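Robotics | Threads

Nestutik
Sun 7 February

We use cookies to remember your settings and count visits. Manage preferences or accept all.

Spent the week collecting demonstrations for the chip placement task. A few notes in a thread, mostly for people setting up the same kind of thing.

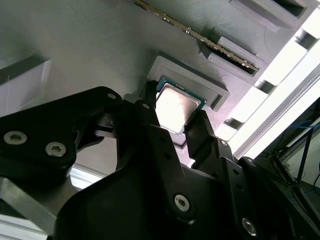 Wrist camera view, processor in the fingers, pocket just behind it.

The task is short. Pick up a desktop processor, bring it to the shallow rectangular pocket on the gray panel, set it in flat, let go, back off. A person drives the arm for every example and we record the camera, the joint positions and the gripper opening.

The panel is a printed stand-in for a motherboard. Real boards are coming later. For now I want something I can bump into all day without ruining it, and I can print another one overnight when a rim gets chewed up.

Target for this round is 4000 episodes. I picked that number before we started and I'm already less sure it is the right one. More on that further down.

One episode takes up to 60 seconds if the operator is careful. Most are shorter. The approach is quick and then the last bit above the pocket eats most of the time, because the operator is looking at the rim and making tiny corrections.

Those tiny corrections are the part I care about. Early on we told operators to drive smoothly and throw away anything with a wobble. Bad advice. The policy trained on the smooth set had no idea what to do when the chip landed on the edge of the rim. It just kept pushing down.

So now we keep the wobbles. If the chip catches, the operator lifts, shifts, tries again, and the whole thing stays in the set as long as it ends with the chip seated. Attempts that never get there go into a separate folder. I don't train on those yet but I don't delete them either.

Operators also start some episodes from a bad position on purpose. Chip already held crooked, or the arm parked too far to one side. I mix these in through the day so they don't all come from one sitting. Otherwise the "recovery" examples all share the same light and the same tired operator.

On light: the metal lid on a processor is a pain. Under the bench lamp it goes nearly white in the wrist view and any detail on it is gone. I thought about a matte sticker and decided against it, as the chips we want to handle in the end won't have one.

What we do now is move the lamp between batches. The lid is blown out in some, dull in others. The green edge of the chip stays visible in most of them and I suspect the model leans on that edge more than on the lid. Haven't tested it properly. It would be easy enough to mask the edge and see what breaks.

The wrist camera sees a lot of gripper. Black fingers, black housing, screw heads, taking up most of the lower half. People ask if we crop that out. We don't. Where the fingertips are relative to the chip is useful, and I would rather give the model the fingers than guess at a crop that works for every pose.

The downside is that everything depends on the camera staying where it is. On Tuesday the mount got knocked and shifted slightly. Nothing you would notice by eye. I found out when I overlaid first images from two sessions and the fingers didn't line up.

That cost us 113 episodes. They may be usable with the new calibration, but for now they are tagged and left out. Since then we take a reference image at the start of each session and compare it with the last one. It takes a minute. Should have been doing it from day one.

Labels. Each episode gets a task name, an operator number, a lamp position and a result. I had a free text comment box too and it filled up with "ok" and "fine", so it's gone. In its place there is one button for "something odd happened" and I watch those myself.

The "odd" pile is the most useful hour of my day. Chip slips a little in the fingers, left finger touches before the right, chip goes in turned the wrong way and still sits flat. That last one counts as a fail for us and operators kept marking it as a success. The instructions now say so in bold.

About the 4000. We train on what we have every few days and run the policy on the real arm. The last two rounds of extra data helped less than changing the start positions did. If the next run says the same, I'll stop this task early and spend the time on memory modules, which use the same panel and a long slot.

The slot will be harder in a different way. A module is long and thin, so a small angle at the fingers is a big miss at the far end. I expect the wrist view alone won't be enough – we'll probably add a second camera off to the side before we start, planned for March.

We run 3 operators in turns, one on the arm at a time. Long sittings make for lazy episodes. You can see it in the data, the approach gets straighter and faster and the catches at the rim go up. Short turns fixed most of that.

Someone asked about sharing the set. Not yet. I want to clean up the result labels from the first days, where the wrong-way chips are still counted as good. Once that is finished I'll post a small sample first, with the lamp positions and the reference images included.

Next post when the new training run is done.

Tagged: robot learning, data collection, teleoperation, assembly

Get new threads by email. Enter your address to subscribe. Unsubscribe at any time.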